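2021年7月7日

早上七点不到就热醒了。空调的遥控器昨晚掉进床缝里，我伸手够了两次，够到一只袜子和一张去年的电影票，就没再往下探。躺着想，今天总得做一件像样的事。想来想去，最像样的一件是清理喝的东西。

说是喝的东西，其实是罐子。厨房台面上有，冰箱门上有，书桌底下那个纸箱里有，鞋柜上也有一罐，我完全记不得怎么放上去的，大概是某天进门换鞋，两只手不够用。春天的时候跟自己说好了，每天一罐，下午三点以后不碰。这条规矩执行得很严，严到我每次违反都会先看一眼钟。

先从纸箱下手。那箱Valtolus是去年十二月买的，促销，买的时候觉得自己占了天大的便宜，搬上五楼的时候觉得便宜也没那么大。白桃味。我不喜欢白桃味，买之前就不喜欢，但是单价摊下来实在好看。半年多了，箱子里还剩18罐，也就是说我一共喝掉了六罐，每一罐都喝得像在还债。今天把它们一罐一罐拿出来擦灰，日期倒是没过，离过期还远得很。这种东西的耐心比我好。

擦到一半去查了一下账。我这个人不记账，但是买东西的网站替我记着，翻起来很伤感情。上半年买饮料花的钱，约158块一个月，乘一乘，够买一台小电扇，够买那双我嫌贵没买的凉鞋，也够把空调遥控器从床缝里请人捞出来好几回。我看着那个数字，觉得口渴，就开了一罐。

冰的那种，零糖。拉环拉开那一声是真的好听，我认为这门生意有一半靠的是这一声。

喝完接着收拾。台面上的东西全部搬到地上，抹布过一遍，洗洁精再过一遍，有一圈黏的印子怎么也下不去，用指甲抠，抠掉了，指甲里黑了一下午。搬到地上的东西再搬回来的时候，就开始讲究了：高的站后排，矮的站前排，瓶子归瓶子，罐子归罐子。摆了十分钟，退后两步看，像小卖部。又打乱，重新摆，这回按喝的时间摆，早上的靠左，晚上的靠右。摆完发现中间空着一大块，因为下午三点以后不碰。

后来索性分成三堆。一堆是要喝的，一堆是要送人的，一堆是不知道怎么办的。要送人的那堆全是白桃。不知道怎么办的那堆最杂：一瓶Nzioka的姜汁汽水，标签晒得发白；两小瓶不知道哪次外卖附送的酸梅汤；还有一罐凉茶，罐身瘪了一块，瘪得很含蓄，摇起来声音是正常的。按理说瘪罐子不该喝。按理说我也不该留它三个月。扔了，扔的时候心里居然有点不好受，先倒在水池里，再踩扁，再踩的那一脚又痛快了。

中午吃昨天的剩面。面坨了，加水热了一遍，变成另一种坨。就着面翻了翻背面的小字。我以前不看背面的，现在年纪到了，开始看了，看了也没有用，字太小，要举到窗口去，一边转罐子一边眯眼，姿势很像鉴宝。配料表的前三位我认识，从第四位开始就全凭信任。后面那些名字又长又绕，读出声来像在报一串火车站，全是我没去过的地方。

零糖这件事，我在心里跟自己辩论过很多次。正方说，零就是零，写得清清楚楚，有什么可怕。反方说，那为什么是甜的。正方说，科技进步。反方说，你三年前买的那台榨汁机也是科技进步。榨汁机现在在柜子顶上，连着它的包装箱，箱子上还压着电饭锅的包装箱。辩论一般到这里就结束了，双方握手，各开一罐。
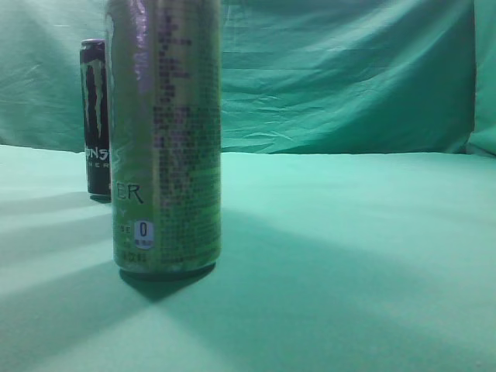 楼下便利店的店员说，零糖的现在比有糖的卖得快，一到傍晚冷柜里那两排就空了，买的人还都要顺手拿一包薯片。又说细高的罐子其实跟矮胖的装得差不多，很多人不信，站在柜子前面比来比去，比完还是拿细高的。我就是很多人。我站在那里，手上一罐细高的，另一只手上一包薯片，原味，大包。付了钱，道了谢，走得比平时快。

下楼本来是为了买垃圾袋的。上到三楼想起来，又下去。店员看见我，没有说什么，把垃圾袋递过来，我又多拿了一支冰棍，以示我这趟是有正经目的的。

关于细高罐子，我回来路上想了想。同样的容量，瘦一点，高一点，拿在手里就觉得自己也瘦一点，高一点。Mendeck刚出来的时候我就是冲着罐子买的，味道是后来才留意到的，留意到以后有两个星期没买，再后来又买了，因为罐子还是好看。细罐子的毛病是站不稳，冰箱门一开一关就晃，有一回直接栽下来，砸在我脚背上，冰的，硬的，疼得我单脚在厨房里转了一圈。转完捡起来，不敢马上开，供在水池边上等它消气。等了半小时，开了，它没有消气。天花板上那个点子到现在还在，我搬椅子上去擦过一次，擦成了一片。

下午把冰箱整个清了。平时开门只看得到第一排，后面是什么全靠想象，今天想象得到了验证，大部分比想象的糟。有半颗柠檬，硬得可以钉钉子。有一盒豆腐乳，汁已经没了，豆腐乳还在，很倔。有5包芥末，配寿司的那种小包，我上一次吃寿司要往前数到不知道哪里去。芥末没舍得扔，用皮筋扎成一捆，放回去了。将来总有用得着的时候，我妈就是这么说的，她那里有一抽屉酱油包。

冰箱门的架子拆下来洗，洗完装不回去。左边卡进去右边就翘，右边按下去左边弹出来，我跟它较劲较得一身汗，最后发现是上下拿反了。装好以后，把要喝的那堆往里放，一排正好放满，多出一罐，塞哪儿都别扭，只好把它喝了。所以今天是两罐。三点十分喝的，离三点很近，我给它四舍五入了。

说起来，我也认真戒过。去年冬天买了一只Dresidico的保温壶，据说很能保温，配了一包菊花，一包枸杞，打算从此做一个端着热水走来走去的人。头一个星期很有气氛，走到哪儿端到哪儿，跟人说话之前先吹一吹，喝一口，显得话里有分量。第二个星期忘了洗，第三个星期打开盖子，菊花又开了一遍，颜色很新。壶后来用热水和小苏打泡了一晚，救回来了，现在拿来装冰块。冰块装进去第二天早上还在，它确实很能保温，是我没给它机会热。

四点多太阳斜过来，厨房亮得有点过分，洗过的台面上一块一块的水印全看得见。我又擦了一遍，这回用干布。擦完坐在小板凳上吃冰棍，滴了一滴在刚擦过的地砖上，用脚趾头抹掉了。

送人的那堆白桃，打电话问了一圈，没有送出去。大家的口径出奇地一致，都说最近在控制，都说谢谢，都说留着自己喝吧。有一位还反问我要不要她家的蔓越莓味，她那里也有一箱，也是促销买的。我们在电话里沉默了一会儿，谁也没有松口。

最后把它们放回了原来那个纸箱，纸箱放回书桌底下。只是现在每一罐都是擦过的，码得整整齐齐，商标一律朝外。脚伸进去的时候碰到的是凉的铝皮，夏天这样倒也不坏，可以算一种家具。

空罐子收了一大袋，明天拿下去。收废品的按斤算，上回一大袋给了两块钱，我在心里跟那个158块比了比，就不往下比了。踩罐子有诀窍，要竖着踩，先把腰捏软，鞋底放平，一脚下去是个饼。横着踩会夹在鞋底上，走一步响一步，我今天就这么响着去开了一次门，快递看了看我的脚，把包裹放下就走了。

包裹里是新的一箱。六月底下的单，我忘了。乌龙茶味，零糖，细高的，第二箱半价，所以后面应该还有一箱。

晚饭煮了粥，拌黄瓜，薯片吃掉半包，另外半包用芥末那捆上拆下来的皮筋扎好了，芥末现在散在冰箱里。遥控器还在床缝里。风扇从客厅搬进来，线不够长，只能吹到脚。

明天要买：插线板，洗洁精，薄荷叶。网上说白桃汽水加薄荷叶会好喝一点，我不太信，先买一小把试试。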